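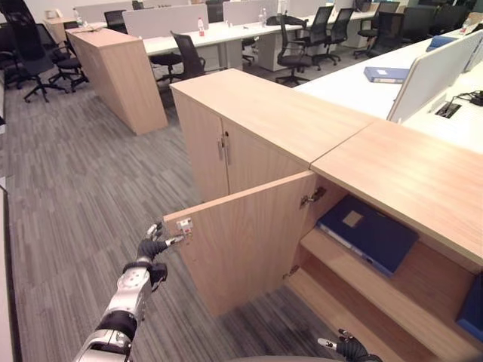 Home | Archive | Threads | Join | Search
Print this message | E-mail this message

Dringate Jigsaw Swap list
Re: Missing pieces, and the sorting question

Hello all,

Sorry for the silence, I've had my sister's lot staying and the dining table was needed for dining, of all things. Brijesh asked a good question while I was away and I've been itching to answer it.

Brijesh Kandpal wrote:
> I have just finished the big Claner harbour (the one that says 2,500
> on the box) and I make it 2,483 pieces, which I know because I was
> stuck indoors with a cold and counted them into bags. Seventeen short!
> They are nearly all sky. Before I hand it on, should I mark the box,
> or make replacements, or does it go in the "for parts" pile? Also, do
> people here sort by colour first or by shape? My wife and I cannot
> agree and it is a long time till May.

First things first: did you count the finished picture or just take the box's word for it? A lot of the older Claner ones never had the number on the lid. They were cut in a grid, and if the grid came out a few short then that's what you got. I had a Claner windmill that said 500 and was 494, complete, not a hole in it. So if you've got gaps you can see, fair enough, they're missing. If you haven't, cross out the number and write the real one in pencil and hand it on with a clear conscience.

If there are holes, please don't put it in the parts pile yet. Sky is the easiest thing in the world to replace. What I do is lay cling film over the hole, press in a bit of filler or papier mâché, let it go hard overnight, lift it out and sand the back. Then a bit of watercolour, and a second coat when you realise the first was far too blue. Mine fool most people from the other side of the table. Card from a cereal box works too, but you need two thicknesses for a Claner and nearly three for a Nesto, and the glue makes it curl if you're impatient (I'm always impatient).

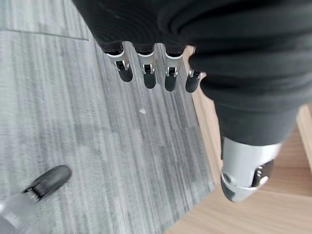
Four fingertips in a row, under the black folds.

Do mark the box, though. A small note inside the lid is enough: how many missing, how many made, and roughly whereabouts. I once spent a whole Saturday on a Nesto market square looking for a bit of awning that somebody had hoovered up years before. I wouldn't have minded in the least if I'd known. It was the hope that did me in.

Now, sorting. I'm a colour person and always have been, edges out first, then trays. But I'll give your wife this much — for anything with a lot of sky or snow, shape wins. Once you're down to the last couple of hundred in one shade you may as well line them up by knobs and holes and try them one at a time. I've got six old baking trays for it and could do with four more, so if anyone is clearing out a kitchen, that would make 10 and I'd be very happy.

The exception is Hyun. Those are cut so wildly that sorting by shape is a waste of an evening, as there's hardly a pair alike. The fit is lovely, mind you, you get a proper click. I'm partway through the Hyun tea garden now and I've been rationing myself to an hour after supper, which has lasted well past eleven most nights.
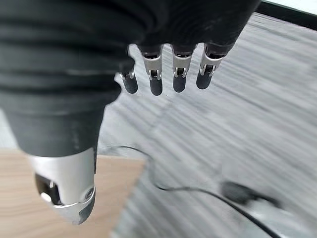
While I'm on storage, could I make a plea for bags? Two of the last three boxes I borrowed came with the pieces loose and the corners of the lid split, and one had clearly been carried upside down on a bus. A freezer bag inside the box costs next to nothing. Elastic bands are worse than nothing at all, they perish and stick to the picture. A strip of old tights round the box is ugly but it holds, and it doesn't mark.

I've got these to go, if anybody fancies them:

Nesto, Canal in Winter, 1,000, complete
Claner, Dogs at the Fair, 500, one made piece (a bit of ear)
No name, steam engine, 99 big pieces, good for grandchildren

I'll take anything with buildings in return. No kittens, please, I've done my share.

Brijesh, let me know about the harbour. If you don't want to make the sky yourself, drop it round and I'll have a go.

Love to all,
Maureen

Previous in thread | Next in thread | Reply

Comments (3)

puzzled_pat: Yes to the cling film! I used baking paper and had to chip it out with a butter knife.

Geoff T: I've three baking trays you can have, slightly rusty. Could I be put down for the canal?

Lin: Shape first, every time. Tell Brijesh his wife is right.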